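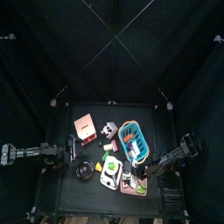 What does the job involve? Sorting and packing toy kitchen items, boxes and containers at a table, mostly standing, in two hour blocks.

Wodura is looking for packers - part time, starting June. Evening block begins at 5 pm. Morning block may open up later, ask if thats the one you want.

What you'd be doing

Take a mixed pile of play kitchen stuff. Put like with like. Check for cracks, missing lids, sticky labels. Wipe down if needed. Pack into the right box for Hakik or Nanby orders - the order sheet tells you which. Tidy the table before you go, next person needs it clear.

What we need

Able to stand for a full block. Good eye for small parts. OK with repetetive work. No experience needed, we show you on the first shift. Past work in a toy store or stockroom is nice to have.

Not a fit if you need full time hours. Sorry, can't change that right now.

Where

Schumacher building, 2nd floor, unit 38. Side entrance, ring the bell. Bike rack out back. Parking is tight after 4.

To apply

Short note, which evenings you can do, a phone number. No resume required. Put ref 2364 on it or it goes in the wrong pile. Drop it at the unit or use the form on the Wodura jobs page.

Two openings. Closing when filled.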